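Nunlow Hand-Held Gripper Kit: Set-up Guide
Section 2. Planning and budgeting before you order

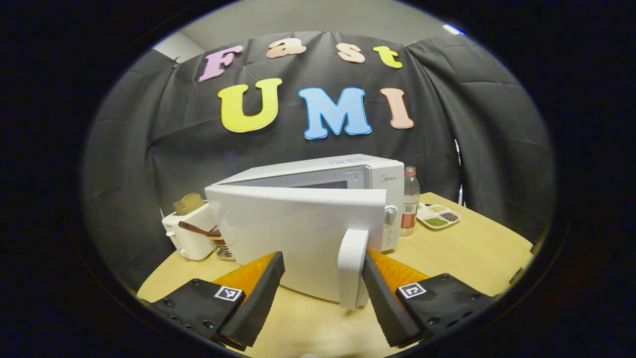

Hirard wrote back after reading the first issue of this guide that the section priced the grippers well and left out everything on the table, and that the second lot of spending came as a surprise. The steps below now cover both.

2.1 Work out what you need

1. Write down the tasks you want to record. Opening an appliance door by its handle is one task. Placing an item inside is another. Keep them on separate lines.

2. Beside each task, list the props it uses. A kitchen table might call for a microwave, a toaster, a rack, a bottle and a divided dish. Check your own cupboards before adding any of these to the order.

3. Decide how many recordings you want per task. We suggest 200 for a first round. Allow for retakes.

4. Decide how many people will record at the same time. Each person needs one gripper and one table.

Note: A second gripper shared between two tables saves very little. Most of the waiting is for the table to be reset.

2.2 Price the equipment

5. Enter the gripper kit on the first line of your budget sheet. The Nunlow kit is $3429, with the camera mount, two fingers and one set of pads.

6. Add one spare set of finger pads for each gripper at $30 a set. Pads are a wearing part and are not covered by the warranty.

7. Add $130 for the backdrop, stands and pins. Any plain dark cloth will do if you already have some. It should be long enough to go across the back of the table and come forward at both sides.

8. Add the props from step 2. Buy used appliances where you can. The colour and make do not matter, but the door must swing freely and the handle must fit between the fingers.

Caution: Measure handles before you buy. A bar handle that stands clear of the door is easy to grip. A recessed handle is not, and you may end up replacing the appliance.

Caution: If an appliance will be plugged in, have it tested and tagged first. For recording door and handle tasks, leave it unplugged.

2.3 Plan the space

9. Allow one sturdy table for each gripper, with room for a person to stand in front and step to either side.

10. Open every appliance door fully and mark its swing on the tabletop with tape. Keep small props outside the tape unless the task needs them there.

11. Check the fingers before each session. The square markers must be flat, clean and uncovered. Replacement markers are in the envelope with the manual.

12. Look at the lighting from where the gripper will be held. If a ceiling light glares, move the table or fit a diffuser, and add the cost to the sheet.

2.4 Place the order

13. Send the completed sheet to your supplier. Orders through Palamarchuk ship from the Prullthorpe warehouse. Freight is quoted separately.

14. Order pads and the kit together. Pads sent later attract a second freight charge.

Note: Prices in this section were checked on 21 August 2021 and do not include tax. The next price list is due in April.

Go to Section 3 for unpacking and fitting the fingers.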